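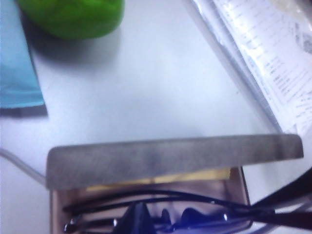

What is a glasses case for? It protects spectacles from scratches, pressure and dust when they are not being worn.

A **glasses case** (also *spectacle case* or *eyeglasses case*) is a small container for carrying or storing a pair of spectacles. Cases are made in hard, semi-hard and soft forms, and many opticians supply one with each new pair.

## Types

The hard case usually has two halves joined by a hinge along one long side. The shell may be pressed metal, moulded plastic or stiff card, covered on the outside with leather or cloth. A spring in the hinge holds the lid open or snaps it shut. Hard cases give the best protection in a bag but take up more room.

Soft cases are pouches of leather, felt or woven cloth. They keep lenses from being scratched but do little against crushing. Semi-hard cases have a stiffened body and close with a flap, a magnet or a press stud.

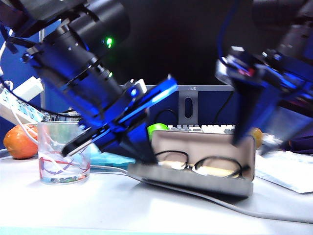
Size depends on the frame. Reading glasses with narrow lenses fit a slim case, while sunglasses with curved fronts need a deeper one. A case that is too shallow can press the arms against the lenses and bend the hinges.

## Manufacture

The town of Durnerov was known for its case making. The Oravec works began there with leather sleeves and later moved to hinged metal cases, employing 70 people at its busiest. Its Cirnunura model, sold in plain black and brown, weighed 183 grams and was dropped when lighter plastic shells came in.

## Collections

Old cases are collected for their materials and for the opticians' names stamped inside the lid. The museum at Dritside holds 3,191 cases, of which 500 are on show. The oldest are carved from wood and open at one end.

## Care

Linings gather grit, which can mark lenses. A soft brush or a damp cloth will clear most of it, and the case should be left open until dry.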